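Keep the Clothes You Have

18th July

The town council in Pedley wants to put out 14 more clothing donation bins. I think it should put out none, and spend the money on a repair counter at the library.

I know how that sounds. Bins are popular. They are easy to use, they are open all night, and a person walks away feeling lighter. I have used the one behind the grocery store for years. But the bin has become the place where we send clothes we don't want to think about, and a town can have too many of those.

According to the council's own report, Pedley residents dropped off 3553 bags last year. Of those, 1042 were sorted and sold at the thrift store on Rastov Street. The other bags went to a dealer by truck, and the report has no line for what happened to them after that. Some of it was surely worn again by somebody. Some of it was surely cut into rags or thrown out. We don't know, and more bins won't help us find out.

Most of what I have given away over the years had one thing wrong with it. A button was missing, or a hem was down, or the lining had come loose at the armhole. A coat with a torn pocket is still a coat. My grandmother would have fixed it in an evening with the radio on, and she was not a skilled sewer. She had a tin of thread and a good lamp.

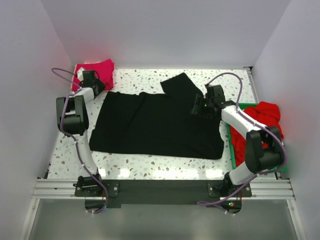

Very few people my age learned any of this. Our school dropped home economics to make room for a computer lab, and I don't blame the school. Clothes were cheap and getting cheaper. If a shirt costs less than lunch, an hour spent fixing it looks like a bad trade. I would say the same if price were the only cost, but the shirt also has to go somewhere, and the town pays for the truck.

A repair counter would not be fancy. Zamani, two towns over, has run one since February out of a former copy shop. They have a long table, two sewing machines and a steam iron. You pay for zippers and anything else that has to be ordered, and the rest is free. I took in a pair of pants with a split seam and was shown how to close it myself. It took most of an afternoon – I am slow – and I have worn them every week since.

The usual objection is that people won't come. They might not, at first. The bins were half empty for a year too, and the council gave them time.

The cost is the other objection. The quote from Hinix for the new bins is $2462, with pickup billed separately each month. That would cover a used machine and a decent iron, with something left over for supplies. It would not cover staff, and I would rather see the pickup money go to a few paid hours on weekends than to a second truck.

Leave the old bins where they are. I will keep using mine for the things my kids outgrow. The council takes comments on the plan until the end of the month, at the front desk or by mail.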